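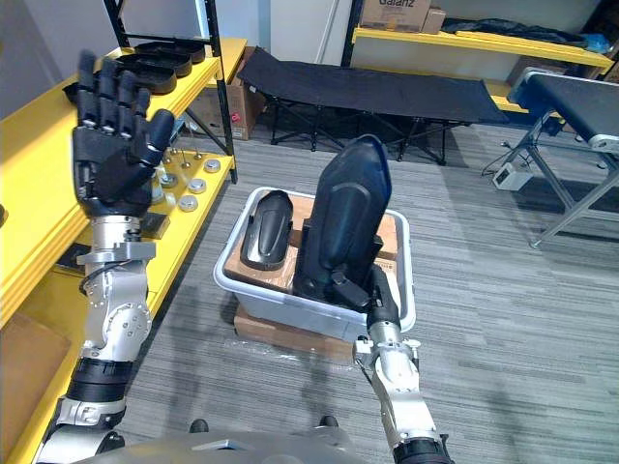

Left hand up, palm this way. White bin on a cardboard box.

Notebook, August, 7:15 in the morning, coffee number one

OK so the walnut ink. I've been promising to write this up properly and my loose notes are a disgrace, half of them are on the back of a Plemdale invoice, so everything goes in here and Assunta can stop asking me.

Batch 5 is the good one. I'm putting that first so anybody flipping back through only has to read one line. It's a real brown, warm, a little bit red when it goes on thick, and it doesn't have that gray dishwater look that batches 1 through 3 had. I brushed out a swatch strip before I left last night and it was still lovely when I came in (I did run over to look before taking my jacket off, yes).

What went in:
Dried black walnut hulls, crushed, 435 grams
Water to cover, then one knuckle more
Rusty nail water, 2 tablespoons, from the jar by the sink
Gum arabic, stirred in after straining, until it felt right on the brush
A few whole cloves against mold

I know, "until it felt right" is useless. I was adding it by the half teaspoon and lost my place when the delivery guy came. Next time I weigh it. Writing that here so I'm shamed into it.

The soak was overnight, then a simmer with the lid tilted. I kept it low enough that it only shivered. Batch 4 got a proper rolling boil and I think that's where it went wrong, or one of the places — it came out dark enough but dull, with a gritty bottom that clogged the dip pen every second word. It could also be that I ground the hulls too fine. I changed both things at once, which I will be told off for, and fair enough.

Straining: coffee filter first is a mistake! It blinds in a minute and then you stand there. Old pillowcase first, squeeze it hard with gloves on, let the liquid settle while you do something else, pour off the top, and then the coffee filter. The whole thing goes twice as fast. My gloves had a hole in the left thumb so I'm going to be wearing this batch for a week or so.

Reduced it after that. I wanted to take it down to half but stopped a bit early when I liked the color on the test card. There's a pencil line on the inside of the pot showing where it started, please don't scrub that off.

Paper tests. The Datgate sheet (the cream one, heavier) takes it beautifully. Crisp edge, hardly any feathering, and the puddle at the end of a stroke dries with a darker rim that I love and Assunta hates. The Dotell pad is a different story. It's meant for pencil, really, and the ink just runs off sideways into the fibers, so every letter looks like a caterpillar. I tried sizing one sheet with thin gelatin and that helped a lot, but then it cockled and I had to leave it under the big dictionaries. Haven't looked yet.

Pens: the pointed nib is happy. The broad one wants the ink slightly thicker. I tried the reed pen too and it's the most fun of the lot, scratchy and uneven, great for big titles, hopeless for anything smaller than my thumb. Do NOT put this stuff in a fountain pen. I did that with batch 2 and that pen has been sitting in ammonia water ever since.

Light test is set up on the south window, same as before, one strip half covered with foil and another one in the drawer. The old batch 3 strip has been up there 40 days and the bare half has gone paler, more tan than brown, while the covered half hasn't moved. I expect 5 to do a bit better on account of the iron but that's a guess and I'd like it on record as a guess.

On the iron. Assunta Marras wants me to try a version without it, for paper that has to last, and she's right that iron and acid and paper make bad company over the years. For signs and labels I couldn't care less. For the Abou Zeid recipe books it matters, those people want their grandmother's handwriting copied out and they want it to outlive all of us. So batch 6 is hulls only, longer reduction, same gum. If the color's too weak I'll do two passes through fresh hulls before I go near the nail jar again.

Smell report: like a wet forest floor with a Christmas ham in it. The cloves do that. It's nicer than it sounds and it does hang around in your hair.

Things I need before batch 6:
More hulls, the bag's nearly done
Small amber bottles with decent caps, the cork ones leak
New gloves!!
pH strips, ours have gone a funny color all by themselves

Later, 4:40 pm. Took the cockled sheet out from under the dictionaries. Flat, mostly, one wavy corner. Wrote the alphabet across it with the pointed nib and the edges are clean right up to Q, where I leaned on it. Bottle of 5 is on the second shelf with a blue label. Use it, just shake it first and write down what you used it on.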